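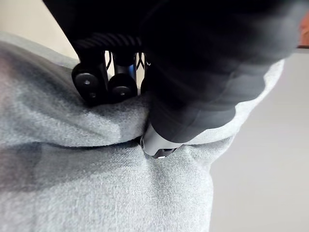

카크홀름(Kakholm) 전 시즌 블루레이 박스 세트

제작: Atov
국내 유통: Wanitz
구성: 전 9시즌, 시즌별 디스크 케이스, 해설 책자, 외부 슬립 박스
본편 상영 시간: 2535분
부가 영상: 400분
음성: 체코어(원어), 영어
자막: 한국어, 영어, 체코어
배송: 재고 보유 시 순차 출고

상품 소개

카크홀름은 바닷가 소도시의 여객선 회사를 배경으로 한 장편 드라마입니다. 첫 시즌은 회사를 물려받은 두 남매와 선원들의 이야기로 시작하고, 시즌이 바뀔 때마다 항구에 사는 다른 가족이 중심에 섭니다. 앞 시즌의 주인공이 뒤 시즌에서 단역으로 다시 나오는 경우가 많아 방영 순서대로 보시는 편이 좋습니다.

이번 박스 세트에는 첫 시즌부터 마지막 시즌까지 본편 전체가 들어 있습니다. 시즌당 여섯 편이며 편집으로 줄인 회차는 없습니다. 스트리밍판에서 빠졌던 각 회 앞부분의 지난 이야기와 원래의 엔딩 크레디트 음악도 그대로 실었습니다. 재생 메뉴에서 지난 이야기만 건너뛰도록 설정할 수 있습니다.

각본은 렌카 토트(Lenka Tóth)가 첫 시즌부터 마지막 시즌까지 맡았습니다. 책자에는 토트가 이번 발매를 위해 새로 쓴 서문이 실려 있습니다. 서문에서 토트는 시즌 4의 결말을 세 번 고쳐 썼고, 두 번째 원고가 지금도 가장 마음에 든다고 적었습니다. 그 두 번째 원고의 마지막 장면 대본도 한국어 번역으로 함께 수록했습니다.

화질과 음향

시즌 1부터 3까지는 필름으로 촬영되어 원본 네거티브를 새로 스캔했습니다. 먼지와 긁힌 자국은 손질했지만 필름 입자는 남겨 두었으므로 어두운 실내 장면에서는 입자가 눈에 띌 수 있습니다. 시즌 4부터는 디지털 촬영본을 사용했습니다. 시즌 2의 다섯 번째 회차에는 네거티브가 보존되지 않은 구간이 있어 방송용 테이프를 썼으며, 이 구간은 앞뒤보다 선명도가 떨어집니다. 제품 불량이 아니므로 교환 사유에 해당하지 않습니다.

원어 음성은 시즌 1~3이 스테레오, 시즌 4 이후가 5.1채널입니다. 영어 더빙은 전 시즌 스테레오입니다. 한국어 더빙은 제작된 적이 없어 포함되지 않습니다.
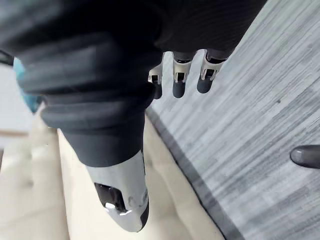 주름진 짙은 회색 커버와 은색 금속 손끝

부가 영상

부가 영상은 별도의 디스크에 모았습니다. 수록 내용은 다음과 같습니다.

출연진 좌담 (시즌 1, 5, 9)
여객선 내부 세트 제작 과정
렌카 토트 인터뷰
삭제 장면 모음
주제곡 녹음 현장
방영 당시 예고편
NG 모음 (시즌 6 이후)

음성 해설은 각 시즌의 첫 회와 마지막 회에만 있으며 본편 디스크에서 음성 메뉴를 통해 선택합니다. 음성 해설에도 한국어 자막이 붙습니다. 예고편에는 자막이 없습니다.

해설 책자

책자는 200쪽, 전면 컬러입니다. 회차별 줄거리와 제작진 명단, 등장인물 관계도, 항구 마을 지도가 들어 있습니다. 관계도는 시즌별로 나뉘어 있어 아직 보지 않은 시즌의 내용을 미리 알게 될 염려가 적습니다. 다만 뒤쪽의 제작 후기는 결말을 다루므로 처음 보시는 분은 나중에 읽으시기 바랍니다.

표지와 박스 그림은 인쇄 공방 신델라르시(Šindelář)가 맡았습니다. 짙은 남색 바탕에 여객선의 측면도를 얹은 디자인이며, 시즌별 케이스를 순서대로 꽂으면 책등의 그림이 이어집니다. 책등 그림은 손으로 그린 원화를 인쇄한 것으로, 케이스 사이에서 선이 조금 어긋나 보일 수 있습니다.
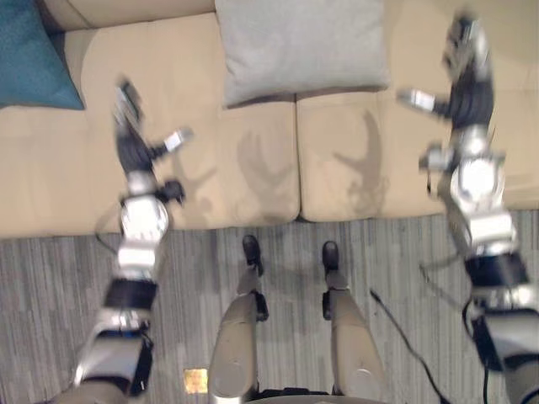 베이지색 소파 위로 뻗은 두 로봇 팔

재생 환경

블루레이 디스크 전용 제품입니다. DVD 플레이어에서는 재생되지 않습니다. 지역 코드는 A이며, 해외에서 구입한 플레이어를 쓰시는 경우 지원 지역을 먼저 확인해 주십시오. 일부 구형 플레이어에서는 메뉴가 뜨기까지 시간이 걸립니다. 플레이어의 펌웨어를 최신 상태로 올리면 대부분 나아집니다.

컴퓨터에서 보시려면 블루레이 드라이브와 재생 프로그램이 따로 필요합니다. 디지털 다운로드 코드는 들어 있지 않습니다.

마지막으로 본 위치를 기억하는 기능은 디스크 자체에서 지원하지만 플레이어에 따라 전원을 끄면 초기화될 수 있습니다.

보관

외부 박스는 무광 코팅 종이입니다. 물기가 닿으면 얼룩이 남으니 마른 천으로만 닦아 주십시오. 디스크를 꺼낼 때는 가운데 고정 부분을 누른 상태에서 가장자리를 들어 올립니다. 박스는 세워서 보관하고, 눕힐 경우 위에 다른 물건을 쌓지 마십시오.

교환 및 반품

개봉하지 않은 제품은 수령 후 7일 이내에 반품할 수 있습니다. 비닐 포장을 뜯은 뒤에는 단순 변심에 의한 반품을 받지 않습니다. 재생 불량이 있는 경우 해당 디스크만 교환해 드리며, 문의하실 때 시즌과 회차, 문제가 생기는 시간대, 사용 중인 플레이어 모델명을 함께 적어 주시면 확인이 빠릅니다. 외부 박스의 모서리가 가볍게 눌린 정도는 교환 대상에서 제외됩니다.

자주 들어오는 문의

시즌별로 따로 살 수 있나요?
낱개 판매 계획은 없습니다. 예전에 나온 시즌 1, 2 단품은 절판되었습니다.

예전 단품과 영상이 같은가요?
다릅니다. 단품은 방송용 마스터를 썼고 이번 세트는 새로 스캔한 영상입니다. 한국어 자막도 전체를 다시 번역해 인명 표기를 통일했습니다.

크리스마스 특별편도 들어 있나요?
들어 있습니다. 부가 영상 디스크의 별도 메뉴에 있으며 내용상 시즌 5와 6 사이에 해당합니다.

재입고 예정이 있나요?
다음 물량은 1월에 들어옵니다. 입고 알림을 신청하신 분께는 당일 오전에 문자로 안내해 드립니다.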